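The checklist that lived in my head

In August I finally wrote down the rules we use when we collect demonstrations with the hand-held grippers. I had put it off for a long time. My excuse was that we are a small group and everybody knows the rules already. Then Maham Rana came back from two weeks away and asked me how wide the gripper should be open at the start of a recording. I told her "fully open," and the colleague sitting next to me said "half open" at the same moment. So we did not all know the rules.

I want to share what we wrote, and also some of my mistakes in writing it. English is my third language and I work slowly with it, so please forgive me if some parts sound stiff.

The first version was a disaster. It had 11 pages. I took the safety guide from my former job at Dremska, where we had big arms behind fences, and I tried to cut it down for people who hold a small tool in their hand. Most of it had no meaning for us. There was a whole page on emergency stops! Our tool has no motor, you close it with your own fingers. I printed it, I put it on the wall, and after a week I saw that somebody had used the back of page four for a lunch order.

The second version is one sheet, and it is the one we use now. It has 5 rules.

Rule one: start every session with a look at the table and a look at the fingers. For the table we want it clear before the first object comes out. For the fingers, we look at the pads, the edges of the pads and the screws.

Rule two: record a short empty clip before the first task. Fingers open, then closed, then open again, with nothing between them. It takes less time than finding your pen.

Rule three: write down the condition of the pads in the log, in normal words. I first made a scale from one to ten, and it was a bad idea. One person's six was another person's nine. Now we write "edge lifting, left" or "fibers hanging, both sides" and everyone understands it.
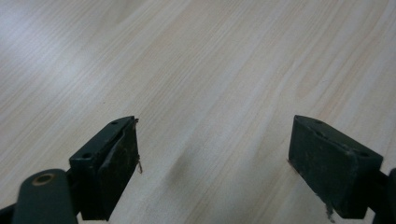 When should a worn gripper pad be replaced?

Replace it when the wear can change how an object is held, for example when the edge lifts, when the surface no longer grips well or when loose fibers can get caught between the finger and the object. Change both pads together, and write the change in the log before the next recording.

The part with both pads together made the longest discussion we had. Pads are not expensive for us, but they are annoying to glue, and it feels wrong to throw away a pad that still has some life in it. I was on the side of changing only one. Maham was against me. She went through 445 recordings from the Bivden task (this is our name for sorting small parts into trays) and she looked at every one where the part turned in the grip. Many of those came from days when we had one new pad and one old pad. It is not a scientific study and I would not put it in a paper. It was enough to make me stop arguing, and I glued the next pair myself.

Rule four: if you stop in the middle of a demonstration, keep the recording and mark it as stopped. Do not delete it. I know the feeling, you drop something and you want the evidence to disappear. But a deleted file leaves a hole in the numbering, and later you spend an hour looking for something that was only a dropped spoon. We had this three times before we made it a rule.

Rule five: the person who records does not approve the recording. Another person looks at it, on the same day if possible. In a small group this is hard, and sometimes the other person is me at nine in the evening with a cold tea. I still think it is the most useful line on the sheet. When I check my own clips I see what I wanted to do, and I miss that my sleeve covers half the view.

There are things I left out on purpose. I did not write anything on speed, although Jansen, the company that shares some tasks with us, has a page on it. Our people move at different speeds and I like to have this variety in the data. I also did not write what to wear, apart from the sleeves. Maybe I will regret it.

One thing is still open. We have no good rule for cleaning the fingers. Some of us wipe them with a dry cloth after every session and some use a little alcohol, and I don't know what the alcohol does to the glue after many months. If you have tried both, please write to me in the comments. I asked the same question on the Skakex forum and got 2 answers, and they said the opposite of each other.

The sheet hangs next to the charging shelf now. The next thing I have to write is the log template, because at the moment it is a notebook and my handwriting is terrible.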